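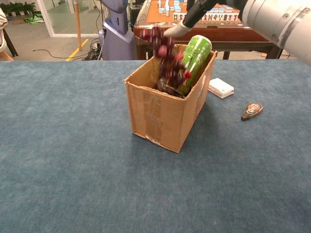

2 min read

Grustport Robot Club – questions we often get
By Gülizar Eren, November
14 shares

Do I need to know programming before I join?
No. Most new members learn it with us in the first weeks. If you can use a computer and you are patient, it is enough.

What is the task this term?
Packing. The arm takes grapes, a can and other small things, and it must put them in a cardboard box with an open top. The box stays in the same place on the blue table during one round.

Why grapes?
They were the idea of Adesuwa Nwosu, our coach. A bunch changes its shape every time, so a program that works well for a can may fail with it. Please do not eat them after practice.

How are the points given in Prokthorpe?
One round has 20 tries. A thing counts if it is inside the box when the arm is back at its start position. Last year our team had 342 points and the winner, from Canemville, had 564.

May I bring things from home for the arm to pick up?
Yes, if they are small and have no sharp edges. Glass is not allowed.

What is Wike?
It is our shared notebook, where we write every test – also the bad ones. New members get a login from me.

How much does it cost?
The fee is 80 for the whole term. It includes the bus to the competition, but not lunch.

Can parents watch?
Yes, in the last half hour. Please stay behind the table when the arm is moving.

3 comments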